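Talk notes: Setting a table people can serve themselves from
Yiğit Gezer, May 10, 2018
Slot: 53 minutes including questions

Start with the Tirnasico lunch. Cold room, 65 people, one serving table against the wall. The line stopped at the utensils every time. Plates and food were fine. People were holding a full plate in one hand and trying to pull a fork out of a tight bundle with the other.

Ask the room: who has moved utensils to the end of the line? Wait for hands. Then give them the plate-first, food-second, utensils-last order. Repeat it once, slowly.

Next, the cloth. I like a patterned one for family events. Gray ground, white grid, big stars in turquoise, pink and orange. Crumbs don't show much on it and children like the stars. The grid also helps when you set up, as you can line things up with the bands and see when the cloth has gone crooked. Smooth it from the center out. If one corner stays wrinkled, leave it until the heavy things are down.
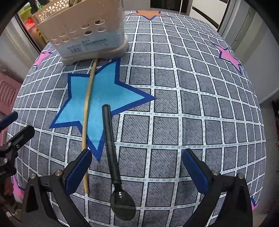 On to containers. Stand wooden utensils upright in a basket with holes in the sides. Plastic is easy to wipe. Take off the shop wrapping and the label before guests arrive, and do it at home if you can, as label glue takes longer than you think. Warm water and a little cooking oil will shift most of it. I did eight baskets in one evening for the Prella event and would not do it again without help.

Keep the basket toward the back of the table. Leave the front for putting down a plate.

Skip the next part if we are behind.

Storage. Wooden utensils go away fully dry. Don't stack baskets with anything left inside. Fold the cloth with the print facing in, and write the size on a piece of tape. At Pultelo we opened four cloths before finding the long one.

Cost slide. Read the total, 1103, and say it covers cloths, baskets and utensils for the whole season through September. Someone will ask about disposables. Answer: Tzanetos still uses them for outdoor events, and that suits them. We wash ours.

Questions. If it is quiet, ask what people do about left-handed guests.

Handout is on the chair by the door. Remind them to leave the sample cloth behind.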